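FOR IMMEDIATE RELEASE - November

Foltstead opens Otia Room bookings to community groups, first 100 sessions free

Home » News » Press » Foltstead opens Otia Room bookings

Foltstead, the shared meeting and study space on Illach Street, is opening its Otia Room to local clubs, reading groups and tenant associations starting this month. First 100 evening sessions free. After that, $20 a session, flat, no deposit.

The move follows a survey of Foltstead members and neighbors earlier this fall. 671 replies came back. Top request by a long way: a decent place to meet after 6 p.m. that isn't a bar and isn't somebody's kitchen.

"People kept writing the same thing in the comments box," said Begoñe Requena, programs lead at Foltstead. "They had a group, they had a night picked out, they had no room. We had a room sitting dark every evening. So, pretty short meeting."

What's included: the room from 6 to 9:30 p.m., wifi, coffee and tea, use of the second-floor kitchenette. Groups of up to 25. Outside food fine. Alcohol not allowed under the current lease, please don't ask the front desk to make an exeption.

Who can book: any non-commercial group with at least one member living or working in the Illach Street area. Sales events and paid classes go through the regular daytime rates. Political campaigns, same. Groups can hold up to four dates at a time, then rebook once those are used.

First groups already on the schedule include the Montoya Tenants Association, a beginners' Portuguese conversation circle and a mending night run by Anju Katiyar, who has been holding it in her own living room for two winters.

"I've got fourteen people and six chairs," said Katiyar. "You can guess how that goes. We're bringing the machines over in a hand cart and I cannot wait."

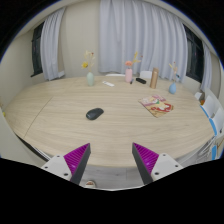 Bookings for the Otia Room are made online or at the front desk, and the desk is staffed until 8 p.m. Groups get the whole room, no sharing with another booking on the same night. Seating is around the big oval table, pale wood grain with a curved rim, so no head of the table for anybody to fight over. Extra chairs can be set back along the wall for larger groups if you mention it when you book. Please leave the room how you found it and wipe up spills before you go.

Entrance after 6 is by the side door on Montoya Lane, buzzer marked Otia. Step-free access from the lane, elevator to the second floor. Bike racks in the yard, street parking is tight before 7 so plan for that.

Cancelations need a day's notice. Two no-shows and the group goes to the back of the line for the free sessions.

A second round of evening hours, covering mornings as well, is under discussion for spring. Nothing confirmed yet - details will go up on the Foltstead notice page when there are any.

About Foltstead
Foltstead runs meeting rooms, quiet desks and a small lending library on Illach Street. Membership is open to all, day passes at the desk.

Press contact
Begoñe Requena, programs lead, Foltstead
Interviews by phone, mornings best. Visits to the Otia Room can be set up for any time before 5 p.m.

###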